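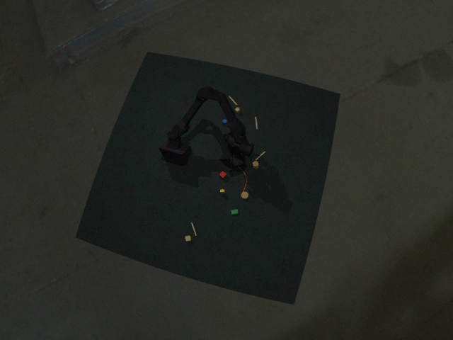
Wrote the Drelbridge section of the autonomy brief before breakfast. The island lost its own assembly in 1926 and has sent petitions to the mainland ever since, 38 of them by the archive's list. I want the map page plain, one dark teal shape on gray, like the mat on that floor, with no flags. Rallamum's delegates asked again for observer status and I still have no answer for them. The language petition stands at 1465 signatures. Call with the Cliscombe office at 2, mostly on who pays for translation. Went to bed with the second chapter unread.

Home | Diary | Petitions | Links | Contact

Comments

My grandmother signed one of the early petitions. Is the list online?

Please post the Rallamum letter when you can.

Observer status took us four years. Keep asking.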